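How Does a Lump of Metal Turn Into a Necklace?
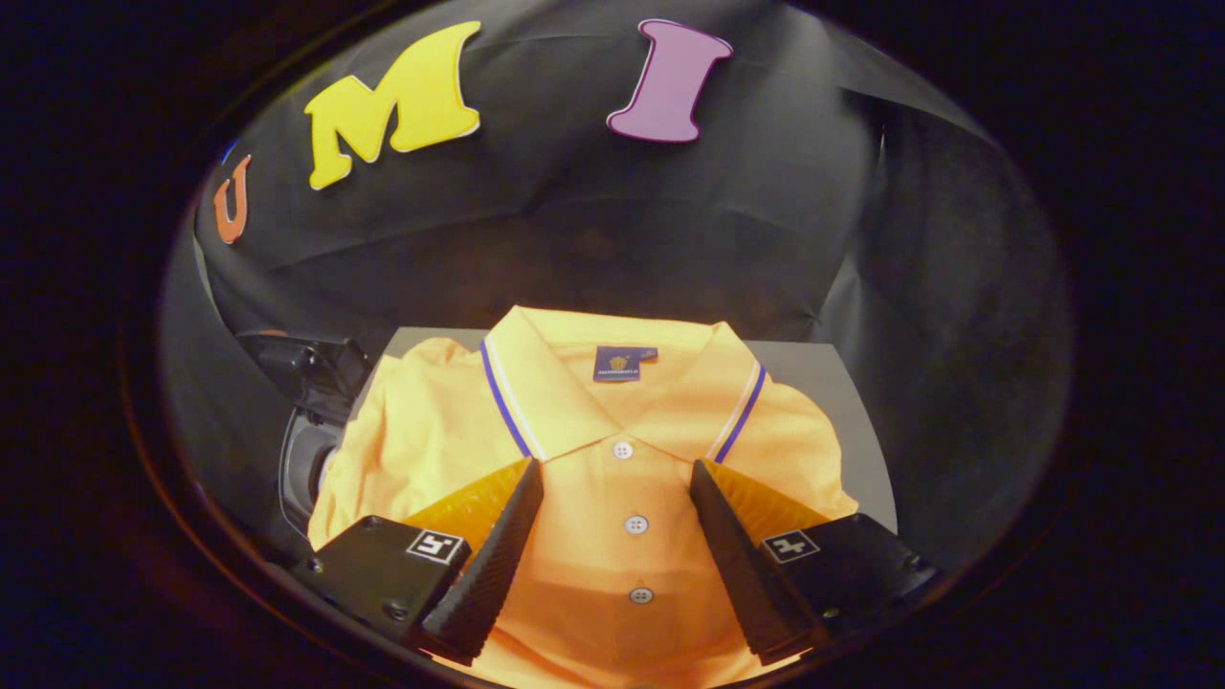
A polo shirt with a blue and white stripe on its collar.

Hello again! I make jewellery for a living, and when I visit schools I get asked one thing more than anything else: how do you make a chain? Do you just bend it? Well, sort of! Let me tell you how it goes in my little workshop, which is called Jostness.

A chain starts out as wire. To get wire you take a fat rod of silver and pull it through a hole that is slightly too small for it. It comes out thinner and longer. Then you pull it through a smaller hole, and a smaller one after that, and so on until it's as skinny as you want. The steel plate with all the holes in it is called a drawplate. Mine is old and scratched and I love it to bits.

Pulling makes the silver go stiff, though. If you kept going it would snap — and I've done that plenty of times, usually just before lunch. So every now and then I warm it with a flame until it glows a dull pink. That makes it soft again. The proper word is annealing (say it "a-NEEL-ing").

Next I wind the wire round and round a metal stick, so it looks like a spring. I slide the spring off, saw down one side of it, and out drop lots of tiny rings! Each one has a little gap in it. I hold a ring with 2 pairs of pliers, twist it open sideways, hook it on to the next ring and twist it shut. Never pull the ends straight apart or you'll end up with a wobbly egg shape.

After that comes the solder, a special metal that melts before the silver does. A speck of it runs into the gap and closes it up for good.

The longest necklace I ever made was for a shop called Msimang, and it had roughly 3000 rings in it. It took me all of July and my thumbs were very cross with me.

Want to have a go? You don't need any flames. Cut some strips of coloured paper, each 11 centimetres long, and glue the first one into a loop. Thread the next strip through it before you glue that one too. Keep going till you run out of paper — or glue! You've made a chain in just the same order I do, one link through another, and it'll fit nicely round a teddy.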